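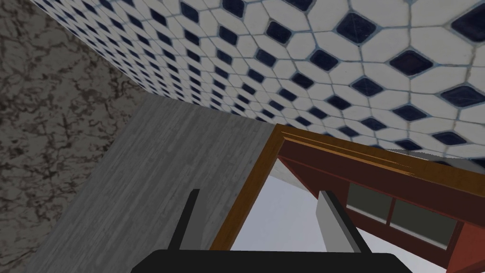
Setting up the wrist camera in the Cokano kitchen sim

Do this before you record anything. I skipped it once and got 40 episodes of mostly gripper body.

1. Load the arm in the Plakia viewer and send it to the home pose. Switch to the wrist view.

2. Open the gripper all the way. Both fingers should rise from the bottom of the view with a clear gap between them. If one is missing, the camera mount has rolled 90 degrees. Fix the roll in the mount file. Tilting your head also works, but it doesn't export.

3. Set the field of view to 59. The Oyelaran preset goes wider and feeds your policy a great deal of black plastic.

4. Check the fingers against the background. A dark finger on a gray panel is readable; a pale finger in front of a pale opening is asking for trouble. Turn the light down a notch until the edge shows.

5. Reroll the textures about 40 times and look at each one. The randomizer has the taste of a hotel lobby, and it will put marble next to busy tile with a clear conscience. Leave it alone unless a finger disappears.

6. Save the mount file under a new name. Jedov overwrites the old one on update.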